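Brornley Mobile Retailers Association
Minutes of the General Meeting
October 13, 2018

Present: delegates from 17 member shops. Apologies received from the two Rirkow stores and from the repair counter at Pruris.

The chair opened the meeting at 10:05 a.m. A quorum was confirmed.

1. Minutes of the previous meeting

Accepted with one correction. Under item 4, "refurbished tablets" should read "refurbished handsets." The secretary will reissue the page.

2. Matters arising

The letter to the city about the loading zone on the north side of the market hall was sent. A reply says the request is with the traffic office. No further action until the office writes again.

The shared repair price list is still in draft. Three shops have not sent in their screen replacement rates. The secretary will ask them again and will circulate the list with blanks if they do not answer by the end of the month.

3. Joint handset order

The association placed one combined order with Kairys in the spring, for 1000 entry-level handsets. Kairys shipped 1060. The extra units were invoiced at the contract price. Members discussed whether to return them or keep them.

The delegate for the east side shops said entry-level models were moving well and the extra 60 would be gone before the holidays. Another delegate said his customers were asking for larger screens and he did not want more small ones. It was pointed out that returning them would mean paying freight back to the Kairys warehouse.

Moved and seconded that the association keep the extra units and offer them first to shops that have sold out their share. Carried, 13 in favor, 4 against.

The secretary will write to Kairys asking that future shipments match the purchase order, and that any change be confirmed in writing before goods leave the warehouse.

4. Allocation for the next order

The present rule splits each order equally. Several smaller shops said they end up holding stock into the new year while larger shops run short. A proposal was made to split half of each order equally and the other half by the previous quarter's sales.

Concerns were raised about sharing sales figures with other members. The treasurer said the figures could be sent to the secretary only, and members would see just their own allocation. There was a long discussion on whether prepaid and contract sales should count the same. No agreement was reached on this point.

Deferred to the February meeting. Members who want prepaid sales counted differently are to send a short written proposal before then.

5. Warranty returns

Turnaround on warranty returns remains slow. Members reported waits of three to five weeks on charging port faults. Customers are given a loan phone where one is available, but most shops own only two or three.

Agreed that the association will buy a small pool of loan phones out of general funds, to be kept at the Rirkow store on the square and signed out by member shops. Loan period is limited to six weeks. The borrowing shop is responsible for wiping the phone before it goes back. Spending limit to be set by the chair and treasurer.

One delegate asked that the pool include at least one phone with large buttons for older customers. Noted.

6. Trade-in phones

Members were reminded to check that account locks are removed while the customer is still at the counter. Two shops bought phones last quarter that could not be resold for this reason. A one-page checklist will be sent out with these minutes.

Trade-in values for last year's flagship models have dropped since the new models went on sale. The price guide will be updated monthly through the winter. Shops are free to set their own prices, as before.

7. Batteries

Swollen or damaged batteries are not to be included with ordinary returns. Shops should hold them separately and arrange collection through their own waste contractor. The question of a joint contract was raised and left open pending quotes.

8. Dues

Dues for next year remain unchanged. Two members are behind and have been contacted privately.

9. Other business

The Pruris counter has asked by letter to become a full member in place of its current associate status. Approved without objection.

A delegate asked whether the association should have a stand at the spring electronics fair. Cost of the stand is not yet known. The chair will find out and report back.

The next meeting will be held in February at the same place. The meeting closed at 12:20 p.m.

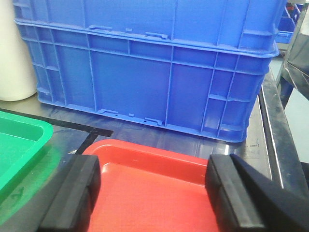 Blue plastic in both photos.
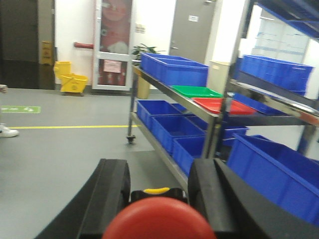
Question received after the meeting: Can a shop that has already sold its share of the Kairys order ask for more than one box of the extra handsets?

Reply from the secretary: Shops that have sold out may ask for as many as they want. If requests add up to more than the 60 units, they will be divided equally among the shops that asked.

Brornley Mobile Retailers Association | Contact the secretary | © 2018 | Back to top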